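[kozma-produce] Re: Mixed fruit on the counter, what goes with what

List: kozma-produce
Date: 2019-09-19
Subject: Re: Mixed fruit on the counter, what goes with what
In reply to: Mixed fruit on the counter, what goes with what

Replying inline, with the quoted text trimmed to the parts I have something to say about. The greengrocers on the list can correct me on the pepino, which I have only been handling for two seasons.

> We get the Trivunel mixed box every second week. It arrives with
> kiwi, bananas, citrus and lately a couple of pepino melons, and I
> tip the lot into one bowl. By the weekend the bananas are spotted
> and soft, the kiwi has gone from rock hard to mush with nothing
> in between, and the pepinos smell of not much.

Two separate problems there. The first is ethylene and the second is when the pepinos were picked.

Bananas give off a fair amount of ethylene as they ripen. Kiwifruit gives off very little until it is nearly ripe, but it responds strongly to what other fruit puts out. Put the two in the same bowl and the banana sets the timetable for both. This is useful if you have hard kiwi and want to eat it in a few days. It is a nuisance if you have a dozen and want them to last until the next box.

Citrus is close to neutral in this. A tangerine doesn't ripen further once it's off the tree, and its colour can change without the flavour following. What spoils tangerines in a mixed bowl is pressure and moisture. The skin is loose, it bruises underneath without showing much, and the mould starts at the contact point. If you see one go, take out its neighbours as well and check them.

> Is there any point sorting it the day it arrives? The sheet that
> comes with the box says "store in a cool place" for everything,
> which can't be right for bananas.

Yes, sort it the day it arrives, and no, it isn't right for bananas. The Trivunel sheet was written for apples and root vegetables and has not been changed since they added the warm-climate fruit. I raised it with them last November and was told it would be looked at.

What I do:

1. Spread everything out in one layer. Don't sort from the box, you will miss the ones underneath.

2. Pull anything split, weeping or with a soft patch. Eat it or cook it that day.

3. Bananas go by themselves, out of the sun. If they come as a hand, leave them as a hand until you want one. Snapping them apart early tends to tear the neck, and then you have an open end drying out.

4. Kiwi gets split by feel. Press near the stem end with the flat of the thumb, not the tip. Anything with a little give stays out. Anything hard goes in the fridge, in a bag with the top folded over, away from apples.

5. Tangerines in a single layer in something shallow. They keep longer in the fridge, but they are better to eat at room temperature.

6. Pepinos stay out until they are ripe, then go in the fridge and get eaten inside a few days.

Size tells you nothing about ripeness in kiwi. Small ones and large ones from the same box can be at any stage, so don't sort by looking at them. The colour of the skin is not much help either.

> What am I looking for in a pepino? The first lot were pale green
> when they came and I think I ate them too early. I cut one open
> and it tasted like wet cucumber.

You ate them too early. Ground colour is the thing to watch, meaning the colour between the stripes. Green or greenish white is not ready. You want it to have moved to cream, pale yellow or light gold. The purple striping is a varietal trait and is there well before the fruit is fit to eat, so ignore it. A strongly striped fruit is no sweeter than one with faint marks.

After colour, go by give and by smell. A ripe one yields slightly, like a plum that needs another day. Smell at the blossom end. If there is a faint melon scent, cut it. If there is none and the ground colour has stopped moving, I'm afraid it was picked too green and it will never amount to much. Use it in a salad with salt and lime, where the cucumber taste does no harm.

They bruise very easily. A knock on the way home that you would not notice on an apple will be a brown dent the next morning. I line whatever they sit on.

> Do you weigh things in? I am trying to work out if the box is
> worth it against the shop.

I do, though only because I was asked to for the group order. The Tesside scale I use reads to the gram, so the error is in what you count as waste. Figures from my last box, fruit only:

Bananas, as received: 600 g
Kiwi, as received: 500 g
Binned at the end of the fortnight, both together: 42 g, all of it banana

Weigh the bananas with the peel on, both at home and when you compare the shop price. People on this list have compared peeled weight with shelf weight before and got very cross with the supplier over nothing.

On price I can't help you. My box is through the group and the rate is different.

> Last thing. What do you lay it out on? I have been using newspaper
> and the print comes off on the lighter fruit.

Plastic sheet. Any light, thin sheet will do and it does not have to be flat. A few creases are an advantage, as round fruit stays where you put it and does not go off the end of the counter. Wipe it down with dilute vinegar and hang it over the tap.

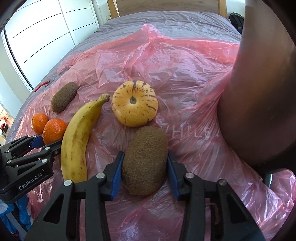 Don't leave fruit sitting on it overnight. Plastic doesn't breathe, and moisture collects under anything with a flat side. By morning you can have a damp ring, and on a tangerine that's where the mould gets in. Use it for sorting and then move everything to where it is going to live. For the pepinos I put a folded tea towel in the bottom of a shallow dish.

I tried the Mumon vented liners on the recommendation given here in the winter. They work, in that nothing sat in water, but the ribs are stiff enough to mark a ripe pepino. Fine for citrus. I wouldn't put kiwi on them once it has any give.

A note on speckled bananas, as you mention them as a fault. Small brown speckles over a mostly yellow peel is ripe and is how I would want them. Longer dark streaks along the ridges are usually handling marks. They look worse than they are and often go no deeper than the peel. The things to act on are a soft patch you can feel, a split, or a stem end that has gone black and wet. A dry brown tip is normal.

If they are getting ahead of you, peel them and freeze them in pieces. Do not freeze them in the skin unless you enjoy getting the skin off afterwards.

One correction to my own message in the earlier thread on paper bags. I wrote that a banana in a closed bag would bring hard kiwi on overnight. It was longer than that every time I have tried it since, and it varies with how ripe the banana is. A green banana does very little. Start checking on the second day and take them out as they soften, one by one. They do not all go together.

Could whoever has the current Trivunel packing list post it as plain text? The attachment was stripped by the list software again and all I have is the header. I would like to know if the pepinos are in the next box or if they are being swapped for more citrus, since I have 60 jars to fill for the group and marmalade is the only thing I can plan that far ahead.

--
kozma-produce mailing list
Plain text only. Attachments over the size limit are removed.
To leave the list, send a blank message with "unsubscribe" in the subject line.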